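Gosside Path Lighting and Resurfacing: Progress Report to the Rantala Fund
Second report, covering the period to the end of March

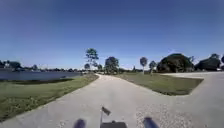
Summary

Work on the Gosside path is on budget and three weeks behind the program we sent with the first report. The delay comes from the drainage at the north end, described below. Resurfacing is finished on the southern section and lighting columns are in the ground there but not yet connected. We are asking the Fund to approve one change to the spending plan and to note a later date for the final inspection. No extra money is requested.

Work finished in this period

The contractor, Hetberg, completed surface repairs between the school gate and the footbridge. Cracked bays were broken out and recast, and the joints were resealed along the whole length. Two bays near the bridge failed the level check and were redone at Hetberg's cost. Annapurna Warrier signed off the section on our behalf and her notes are in Appendix A.

Trenching for the lighting cable is done as far as the footbridge. All 21 columns for the southern section have been set. They are the shorter model agreed with the Fund last fall, after residents on Mill Row objected to light coming into upstairs windows. Each one will have a shield on the house side.

The benches have been delivered and are in the depot. We decided not to install them until the heavy vehicles are off the site.

Work in progress

The electricity company has accepted our application for a supply but has not given a connection date. Alun Trevor calls them every week. The cabinet base is poured and the duct is in, so the connection itself should take one day once they send a crew.

Hetberg has moved to the northern section and is clearing the edges. Roots have lifted the slab in several places there. An arborist has looked at the trees and advised against cutting any root thicker than a wrist, so in those places the new slab will be ramped gently over the root and reinforced. The slopes stay within the limit for wheelchair users.

Drainage at the north end

When the first trench was opened beyond the footbridge it filled with water overnight. The old plans show a clay pipe running under the path to the ditch. A camera survey found the pipe crushed for most of its length, and it has probably been that way for years. Residents had told us about ice on that stretch every winter, and we had put it down to shade.

We looked at two options. The first was to replace the pipe on the same line, which would mean closing the path completely for a month. The second was to lay a new perforated drain along the uphill edge, with an outlet to the ditch farther down. The second costs a little more in pipe and gravel but lets us keep a walking width open. Karabo Mnguni checked the levels and is satisfied that the fall is enough. We chose the second option and Hetberg has priced it. The landowner has agreed to the new outlet in writing.

Use of the path and public contact

We had 389 replies to the residents' survey, which closed in this period. Lighting was the improvement most people asked for, followed by the surface near the bridge. A fair number of people asked for dog waste bins, which are outside the scope of this grant. We have passed those comments to the parish.

There were complaints in the first two weeks about the detour signs. The sign at the school gate sent people across the road at a point with no curb ramp. It has been moved to the crossing. Anitha Rai met with the school and agreed that no deliveries will come in before 9:15 a.m. during term. Hetberg has kept to this except once, and they apologized to the head teacher the same day.

The open session in the hall was quieter than the last one. Most of the questions were about how late the lights will stay on. Our proposal is that they dim at 11 p.m. and come back up at 5:30 a.m. The people who came were mostly in favor. One resident who works nights would like them left at full brightness, and we have said we will review the timing after the first winter.

Budget

Spending to date is 60 percent of the grant. The resurfacing line is slightly under, mainly from fewer failed bays than allowed for. The lighting line is as forecast. The drainage line had only a small allowance and will be exceeded.

We ask the Fund to approve moving the unspent resurfacing money, plus $1,000 from the planting line, to drainage. The planting would still go ahead, using smaller hedge plants. Rajeshwari Venkataraman has prepared the revised table in Appendix B and can answer questions on it.

Invoices from Takix for the columns and lamps have been paid in full except for the retention, which is due after the lights have run for a month without a fault.

Risks

The connection date is the main one. If it slips past the summer, the lights will be installed but not working when the evenings start to draw in. We have asked for a temporary supply as a fallback and are waiting for a price.

Wet weather could slow the northern section. The contractor's program now includes five spare days.

The hedge plants have to go in while dormant, so planting will fall in the winter season whatever happens with the rest of the work.

Next period

Lay the new drain and backfill.
Recast the northern bays and reseal the joints.
Set the remaining columns and pull the cable through.
Install the benches and remove the site fencing at the school end.
Agree on a date with the Fund's inspector for the final visit.

The third report will be sent when the northern section has been signed off. Questions about the works should go to Alun Trevor at the project office, and questions about payments to Rajeshwari Venkataraman.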